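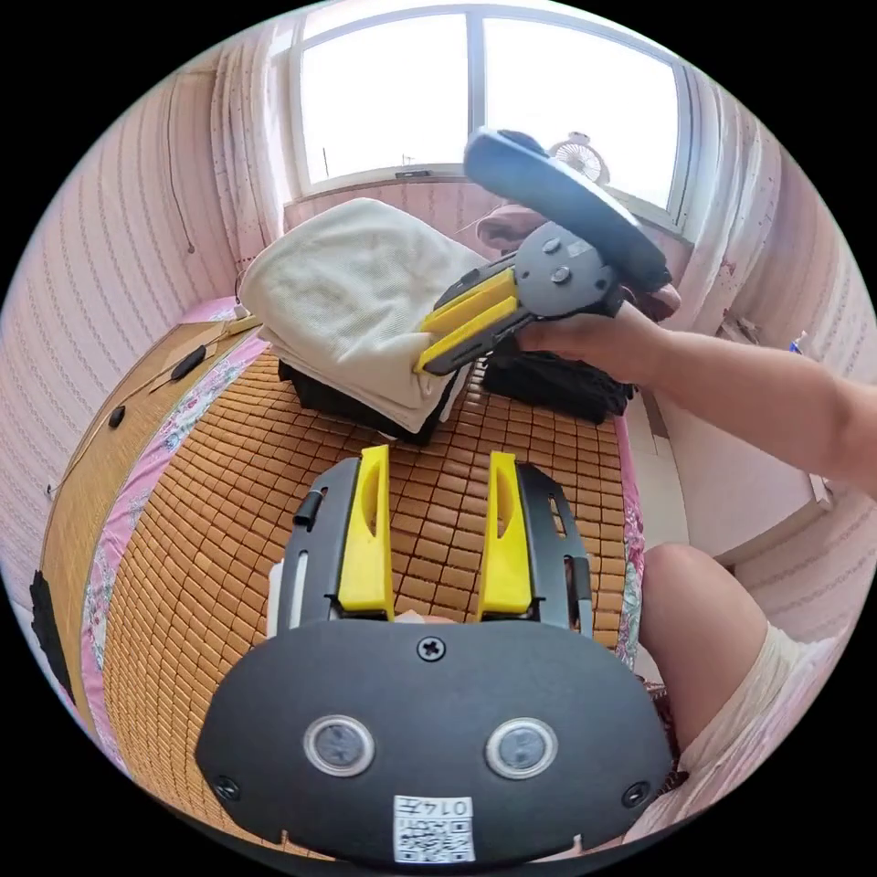
Figure 1. Folding with two hand-held grippers, seen from the camera on one of them. The other is pressing into a folded towel.

Robot Learning from Demonstration
Handout 4: What does a gripper demo tell you?
Notes by Kha Mai, revised in March

Read these before the seminar, along with the Kureo paper. They are my notes and they are grumpier than the slides.

1. The claim

The Kureo paper says you can train a two-arm folding policy with no robot present during collection. A person holds a gripper in each hand, does the chore, and the wrist cameras record it. The camera motion gives you the hand path, the finger opening gives you the grasp, and a policy is trained to produce both from the images. At test time the same style of gripper is bolted to the arms.

The authors collected 400 demonstrations in homes. They report that the policy folds towels in homes it was never trained on, and they put this down to the variety of the rooms. I believe the first part more than the second.

2. What the camera gets

Look at Figure 1 again and ask what a policy could use. The near gripper takes up much of the view and its yellow fingers always sit in the same place. That is useful, because the network gets a fixed reference for where its own fingers are. The other hand is visible too, so in principle the two arms can coordinate from images alone.

Now look at what else is there. A bamboo mat on a bed, striped wallpaper, a bright window, an arm and a knee. There will be no arm and no knee when the robot does this. The paper deals with the problem in one sentence: it says random crops and color changes were "sufficient." Sufficient for what? There is no run with the person masked out and no run without the crops. Hindico, the older of the two baselines, did at least try masking, and lost some accuracy by it. That result deserves a paragraph and gets a footnote.

The bright window matters as well. Camera tracking depends on finding stable features, and a bright window next to darker cloth is a hard case for exposure. When tracking fails, the demo is dropped. Section 5 comes back to this.

3. What the camera does not get

Force. Pressing a finger into a towel and resting a finger on a towel can look nearly the same. A person feels the difference and adjusts without thinking. The recorded action is a position, so the policy learns to go where the hand went, and any pressing is left to whatever the arm controller does when it meets resistance. With a soft bed underneath, you can be wrong by quite a lot and get away with it. On a hard table you may not.

Dark cloth is the other trouble. A stack of black clothes gives very few visible edges, and the edge is what you need for a fold. The paper's test items are all light-colored towels. I would like to see the same policy given a black T-shirt.

4. The numbers

The headline comparison is Kureo against Grulon, which was trained on demos made by driving real arms remotely. Each method got 30 test trials. Kureo succeeded in 60 percent of them and Grulon did worse, but read the setup:

Grulon's demos came from a single lab. Kureo's came from many homes. So two things changed at once, the collection tool and the variety of places, and the comparison cannot separate them.

Success was judged by one of the authors, who knew which policy was running.

A fold was counted as good if it "would be acceptable to a typical user." No picture of a borderline case is given.

With 30 trials, a 60 percent success rate has a 95 percent interval running from the low forties to the mid seventies. Keep that in mind when you get to the table where one design choice beats another by two trials.

5. Dropped demos

Demos with failed tracking were removed before training. The paper does not say how many, or from which rooms. If the failures bunch up in bright rooms or on plain surfaces, the training set is less varied than the list of homes suggests. The Rätsep archive keeps its failed recordings, so this can be checked there. One of you should take it as a project.

6. For the seminar

Come ready to defend one of these.

(a) The human body in view is harmless, and the authors were right to ignore it.
(b) Kureo's gain comes from the rooms and would show up with remote-driven arms too.
(c) Position-only actions are good enough for cloth.

My own view is that (b) is probably true, (a) is untested, and (c) holds on beds. Bring the paper's table of results on paper; the projector in our room makes it unreadable.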